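# Setting a small table with mismatched dishes, what goes where?

**Nhung Lưu**

I moved into a studio in January and the only table I have is a plain white one that I also work at. I eat there, and about twice a month I have one person over. I don't own a set of anything. My plates are all different colors, my mugs came from three different relatives, and the forks are the cheap kind.

Two things I'd like help with. First, where does the mug go? My mother put it on the left, my roommate in college put it on the right, and I have seen both in restaurants. Second, is there a way to make odd colors look like I meant it? I can spend 20 dollars but I'd like to spend less. I don't want a tablecloth because I would have to wash it and I have no place to hang it.

The table is 60 cm deep, so there isn't space for much in the middle.

---

**Angus Forsyth**

Fork on the left, knife on the right with the blade facing the plate, spoon outside the knife. Cup or mug on the right, above the knife. If you only put out a fork, it can go on the left or on a napkin. Handle of the mug points to the right, or about where four o'clock would be on a clock face.

That is the usual American way. At home do what you want.

---

**Khairul Pelupessy**

Angus has the standard layout and I would follow it if you have guests who care. I don't follow it myself. I'm left-handed, so my mug goes on the left and the fork goes on the right, and I set the other person's place the regular way. On a narrow table you should check that two mugs don't end up next to each other, or somebody will drink from the wrong one.

On the colors, a white table helps you. Nearly any strong color looks fine on plain white as long as you leave some of the table showing. What I do:

- Pick one bright plate per person and keep everything else pale or metal.
- Choose mugs that are light on the outside. The inside can be any color, and it looks nice when it's empty.
- Skip placemats. They eat up the depth of the table, and on 60 cm you need all of it.
- Put the fork straight, with the tines pointing away from you and the end of the handle in line with the bottom of the plate.

Orange with a pale green mug is one I use a lot. They are far enough apart in color that they don't look like a failed attempt at matching. 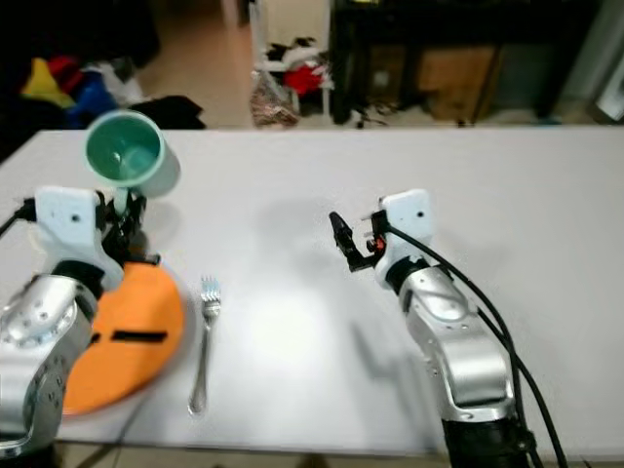 Giang Mạc says the orange is too strong next to food like carrots or curry, and that a plain white plate would be the safer buy for a first one. I agree about the curry. For eggs, rice, toast or salad I have had no trouble with it.

As for money, I wouldn't spend the 20 dollars yet. Thrift stores sell single plates, and a single plate is what you want. Take a mug from home with you when you go and hold it next to the plate in daylight, near the window. I bought a plate at the Stirdale shop that looked yellow under their lights and was closer to mustard when I got it home.

Check the mug for size too. Mine hold 340 ml and that's as big as I'd go on a small table. Wide ones crowd the plate, and you end up moving them every time you reach for the salt.

If you work at the same table, keep a shelf or a box nearby for the laptop and papers. I clear mine, wipe it with a damp cloth, let it dry and then set out the plates.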